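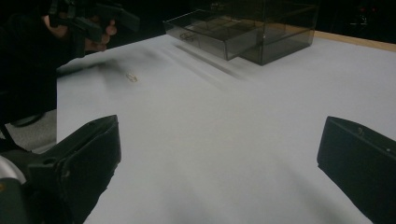 Household Storage and Sorting - Unit 2 handout
Short course, Sturdale Adult Learning
Aug 30, 2018

Carry on from last session. We got as far as the kitchen drawer. Today: small stuff, and why it piles up.

Recap, quick
Storage = where a thing lives. Sorting = deciding what lives together. People buy the storage first and then try to sort into it. Wrong way round. Half the boxes end up holding other boxes.

Terms you need
Active items - used in the last 90 days.
Dormant items - kept for a season, a repair, a visitor.
Strays - no home yet. Everything on the hall shelf, basically.
Dead items - keys to old locks, chargers for phones you gave away.

Dormant is where the arguments happen. A cake tin used every June is dormant, not dead. Write the month on it.

Sorting by use vs. sorting by kind
By kind: all tape together, all string together. Looks good, easy to teach kids. Bad when you need one of each for a job and have to open four drawers.
By use: gift wrap kit, sewing kit, bike kit. Means you own 2 pairs of scissors, maybe more. Fine. Scissors are cheap.
Most homes need a mix. The Jardine worksheet asks you to pick one for each room - do it in pencil, people change there minds.

Very small things
Foil scraps, twist ties, spare buttons, picture hooks. Rules from the reading:
1. Give it a lid or give it up.
2. Flat and shallow beats deep. Anything you have to dig for gets bought again.
3. Scraps get a size limit. Shorter than your thumb, out it goes. 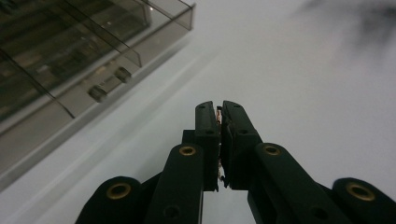 4. One mixed tray allowed per household. One! Empty it when it's full, don't start another.

Dividers
Fixed dividers - stay put, easy to wipe, but the sizes are somebody else's guess. Loose dividers - flexible, fall over. Card ones are OK for a trial run, swap them out once you know what goes where.
See-through vs. solid: see-through wins for anything shared. Nobody reads labels on a busy morning. Tinted is a middle option, hides some of the mess, you can still see enough. Solid for papers and anything that fades.
Measure the drawer INSIDE, at the bottom. Tops are often wider. Measure the height too, including the lid, then shut the drawer with your tape still in it to check (gently).
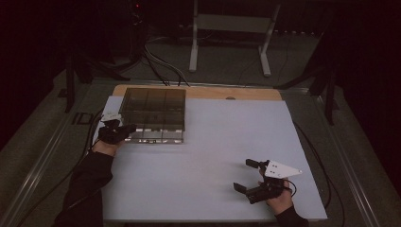

Fig. 2. Tinted box with internal dividers, clear lower base.

Case: the Doton flat
Two adults, one hall closet, no pantry. Reading pack has the floor plan. Things to notice:
- light bulbs stored in 4 places, none near a lamp
- batteries, new and used, in the same jar
- good high shelf, completely wasted on empty suitcases
The fix was small. Bulbs and batteries moved to the closet door, used batteries in a separate tub, winter gear inside the suitcases. No new furniture. They did buy a step stool later.
Compare with Skalport (same pack, next page), a bigger house with worse results. More room, so no decisions got made. We'll come back to it when we do garages.

For next time
Read the labeling chapter, skip the bit on color codes.
Pick one drawer at home. List what's in it, mark each item A, D, S or X (active, dormant, stray, dead). Don't tidy first, it spoils the excercise.
Bring the drawer measurements. Inches or centimeters, just say which.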